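Hladun G2 gripper kit: is it worth the budget line?

Reviewed for Flistateo's small-shop equipment pages by Larysa Onyshchenko

We bought two Hladun kits in June for the PC teardown bench at the Wustasdale depot. The arm was already paid for, so this review covers only the gripper, its mounting plate and the spares.

Reach matters more than force on this work. An older Dell desktop leaves little room between the drive cage, the power supply wiring and the flat ribbon cable, and the two fingers have to hold a thin part upright while working near the blue plastic tabs. 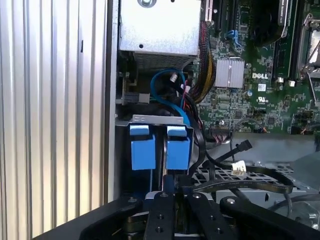
Costs to plan for

The kit is $179. A spare finger set is $78 and the adapter cable is $40, sold separately. Order both with the kit, as Mornent ships small parts slowly. We paid freight twice.

Setup took one afternoon. The manual skips zeroing the fingers after a swap; do it every time or the grip closes off center.

Faults

The housing is wide for its finger length. Approach angles near the case wall are limited, and our programmer had to rewrite several moves. Longer fingers are listed but were out of stock when we ordered.

Rating: 7/10. Suitable for desktop cases. For slim models, wait for the longer fingers.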